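Category: Workplace and Automation

Changes in the Drive Recovery Section: A Personal Account

Posted by Mei Kapoor
Print this page | E-mail this page

The Blackwood site has taken apart retired office computers for as long as I have been employed there. In September the section began handing part of that work to a robot arm, and colleagues at our other sites have asked me to set down what has changed for the staff. The views given are my own and do not represent those of Wikari management.

The work itself is familiar to anyone who has opened a desktop tower. The side panel comes off, the hard drive is released from its bay, and the drive is passed on for erasure or destruction. A contract with Gikex brought us 3,000 towers, and the section has 12 employees. Under the former arrangement each employee stood at a bench and repeated the same few motions through the whole shift.

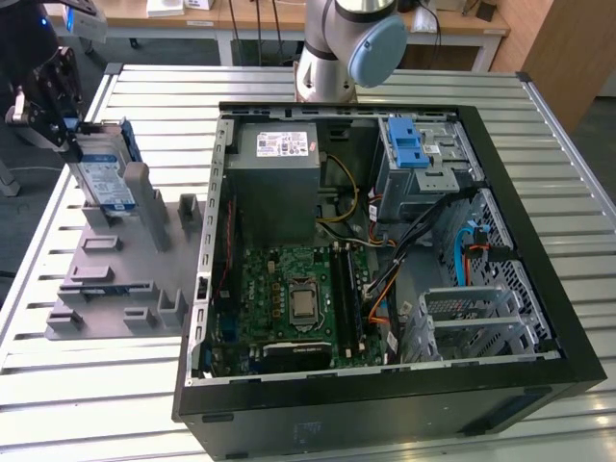 The first matter to be settled was job duties. Everett Dunleavy, who supervises the section, issued a written notice before any equipment was switched on. It stated that no position would be removed during the contract and that every employee would be offered training on the new station. Seven accepted at once. Others asked to remain in receiving and sorting, and those requests were granted.

Training was provided by Tobias Kasprzak over two weeks. It covered safe approach to the station, the use of the emergency stop, and the procedure for reporting a drive that could not be removed. Mavis Begay had worked at the benches longer than any of us, and she was asked to review the written steps. She returned them with 77 corrections. Most concerned the order in which cables should be moved aside, a subject on which the original text was nearly silent.

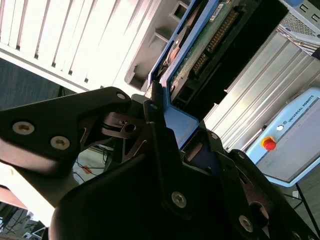

Does the station operate without an attendant?

Under our site rules a trained employee must be present at all times. That employee prepares each tower, watches the removal, and signs the drive record. Any tower with a bent bay or a damaged latch is set aside and completed by hand.

The change in physical strain has been welcomed. Several employees had reported sore wrists at the end of a shift, and the rotation schedule now limits hand removal to two hours at a time. The change in attention has been harder to accept. Watching a machine is tiring in its own way, and the first schedule did not allow for this. Mei Park proposed shorter turns at the station, and her schedule was adopted after the first 1,000 towers.
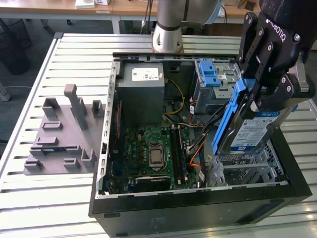

Pay remains the principal open question. Employees who completed the training now carry duties that do not appear in their job descriptions, and the present pay grades make no mention of them. A revised description has been drafted and sent to the personnel office. I have asked that it name the inspection and record-keeping duties plainly, and that it apply to employees who trained early.

A second question concerns new hires. Hand removal was formerly learned in the first week, at the bench, beside an experienced colleague. With fewer towers opened by hand, that practice must now be scheduled. Ms. Begay has agreed to lead one session each month, using towers held back for the purpose.

Written comments from staff may be left in the tray outside the section office until the end of the month.

Last updated: September

Print this page | E-mail this page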